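Search this site Search Clear

How Does a Pet Microchip Work?

Print this page | E-mail this page

A dog slips out of the yard during a thunderstorm. Two days later somebody finds him near a gas station and takes him to an animal shelter. His collar is gone. The people at the shelter hold a plastic reader over his shoulders, it beeps, and a number shows up on the screen. By dinner time he is home.

The thing that beeped is called a microchip. Millions of dogs and cats have one under their skin, and you may have a pet that does too.

What is a microchip?

A pet microchip is a very small electronic part inside a tiny tube of special glass. The whole thing is the size of a grain of rice. Inside the tube are a chip that holds a number and a coil of very thin wire. The coil is the antenna.
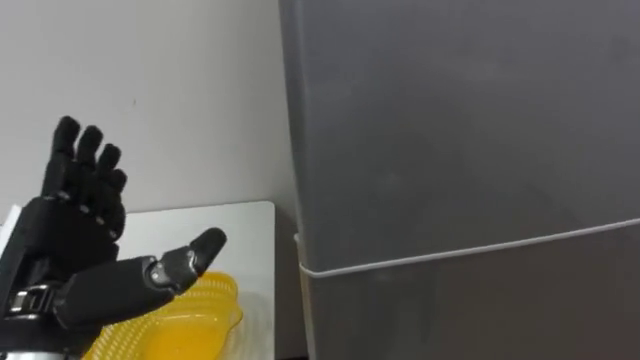

Photo: Saranya Kamath

The glass is a kind that does not bother an animal's body. After a few weeks, the body grows a little bit of tissue around the tube, and that helps keep it in place. Your pet can run, swim and roll in the mud, and the chip stays under the skin.

Does it have a battery?

No. This is the part that surprises many people. A battery would run down, and then someone would have to take the chip out and put in a new one. So a microchip is made to work without one.

Most of the time the chip does nothing at all. It is like a light that is switched off. When a reader comes close, the reader sends out low radio waves. Radio waves carry energy. The coil of wire in the chip picks up a tiny bit of that energy, just enough to wake the chip for a moment. The chip uses it to send back its number. When the reader moves away, the chip goes quiet again.

You can't see or hear the radio waves, and your pet can't feel them.

What does the number say?

The number does not say very much. Most chips used today have a number that is 15 digits long, and no two of them should be the same. Your pet's name is not on the chip. Your address is not on it either.

The number is a bit like the number on a library card. The card doesn't have a list of every book you like. The library types in the number, and its computer finds you.
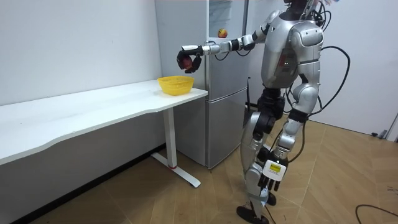 A pet registry does the same job. It is a big list kept on a computer. Next to each chip number is the owner's name and phone number. When a shelter or a vet reads a chip, they look up which registry has that number, and then somebody can call the family.

This means a chip only helps if the list is right. If you move to a new house and your parents get a new phone number, the chip in your dog is still the same, but the list is wrong. A grown-up has to change it. They can usually do this on the registry's website or with a phone call.

Is it the same as GPS?

No, and it is easy to mix them up. GPS tells you where something is. A GPS tracker for a pet goes on the collar, has a battery, and needs charging. It can show a dot on a map.

A microchip can't do that. The reader has to be very close, often just a few inches away. If your cat is hiding in a neighbor's garage, the chip won't tell you so. It starts to help once someone finds the cat and takes her to be scanned.

Does it hurt?

The vet puts the chip in with a needle, between the shoulder blades. The needle is thicker than the one used for most shots, so there is a quick pinch. Then it is over. Many puppies and kittens are chipped at a regular visit, and others get it done while they are asleep for an operation.

The Flendby clinic in Tarkville has a chip day every June. At the last one the vets chipped 104 animals. Three of them were rabbits. Rabbits, ferrets, horses and even parrots can have microchips, although the vet may choose a different spot. A horse's chip goes in the neck.
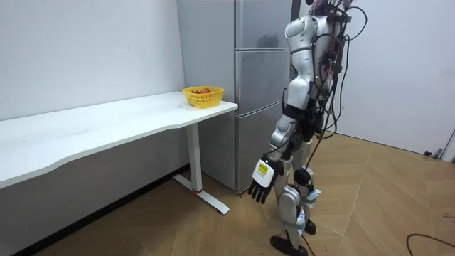 Dong-geon Ha wrote to us to say that his cat, Pidetti, has a door that reads her chip. The door stays locked for the other cats on the street, he said, and opens when she puts her head near it. He wanted to know if the door wears out the chip. It does not. The chip has no battery to use up, so it can be read again and again for the whole of the cat's life.

Chip doors work in the same way as the reader at the vet. There is an antenna built into the frame of the door. The first time you use it, you teach the door your cat's number, and it remembers. Some food bowls do this as well. The lid opens for one pet and stays shut for the others, and this is handy if one of them needs special food.

Does my pet still need a collar and a tag?

Yes. A tag can be read by anyone, right there on the sidewalk. A neighbor who finds your dog probably has no chip reader in the kitchen drawer, but can read a phone number on a tag. The chip is there for the times when the collar comes off.
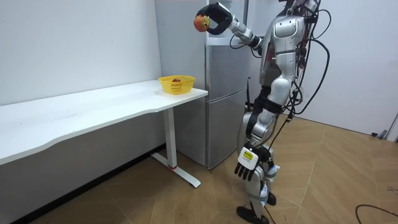
A red-and-yellow apple in a black two-fingered gripper.

Things to do at home

Ask a grown-up if your pet has a microchip. If they aren't sure, a vet can check, and the scan takes a few seconds.

Find out where the chip number is written down. It may be on a card, on a sticker, or in your pet's health booklet.

Ask if the phone number on the list is still the right one. 

Words to know

Antenna - a piece of wire or metal that sends or picks up radio waves.

Reader - the tool that wakes the chip and shows its number. It is also called a scanner.

Registry - the list that matches chip numbers to owners.

Page last checked December 15, 2023

Print this page | E-mail this page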